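September 9, 2021

Rarine Neighbourhood Library opens its new evening study program

TOLELL — The Rarine Neighbourhood Library is pleased to inform the public that its evening study program will begin this September. From now on the building will stay open until late on 5 evenings of the week, and the reading room on the upper floor will be reserved for adult learners.

The program was prepared together with the Ansari Foundation, which has given a grant of $3,284 for lamps, dictionaries and the printing of course booklets. The first courses are English conversation, bookkeeping for small shops, and preparation for the citizenship test. Each course has 16 places and continues for one term. There is no fee, but learners are asked to bring their library card to the first meeting.

"Many of our members work during the day and they come to us when we are already closing the doors," said Shahram Salehi, head of the library. "We have wished to change this for a long time. I am very glad that we can now offer them a quiet table and a teacher."

In the spring the library received 52 written requests for longer hours, most of them from the Skurnusow Street area. Parents who attend a course may leave school-age children in the homework corner on the ground floor — a staff member will be present there until the last class is finished.

Registration is possible at the front desk or by telephone during opening hours. The bookkeeping course has a separate list, and learners should mention if they need the booklet in large print. The daytime hours of the library remain the same.
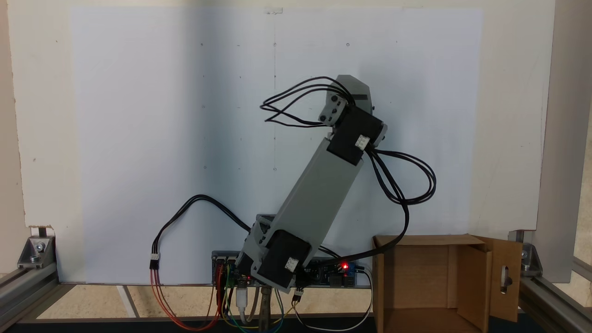

Salehi added that a second conversation group would be opened if the first one became full, and that former teachers who wished to help with it could leave their names at the front desk.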